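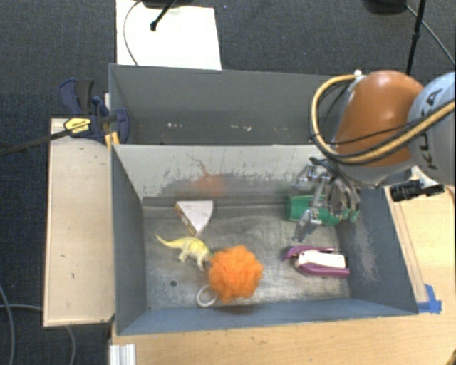 Do you need to buy drawer organizers and dividers to deal with household odds and ends? Most homes don't. A couple of plain, straight-sided bins will do the job, and you may own them already.

I'm suspicious of any storage product that comes with a philosophy. The Clalier system, which a neighbor swears by, wants a separate compartment for every kind of object you own. Fine, if your objects come in kinds. Mine don't. On any given evening the stuff waiting to be put away is a stapler, a cup, a bath pouf and a toy dinosaur, and no divider set was ever drawn up with those four in mind.

So, two gray bins on the table. One takes everything that's out of place. The other starts empty and gets whatever belongs in the next room you're walking to. Carry it there, unload it, come back.

A few things I'd stick to:

Lay cups on their sides only if they're dry. A damp one leaves a ring, and paper will find it.

Keep the bath pouf out of the bin until it has dried all the way through. The mesh holds more water than you'd think - squeeze it, then hang it by its cord overnight.

Close the stapler before it goes in. Mesh snags on anything.

Skip labels. I tried them in April and spent more time arguing with the labels than putting things away.

Rangi Pearce wrote in to say a deep bin just hides the mess. He has a point - if you can't see the bottom, it's too full. Empty it that day, and don't go shopping for a third bin.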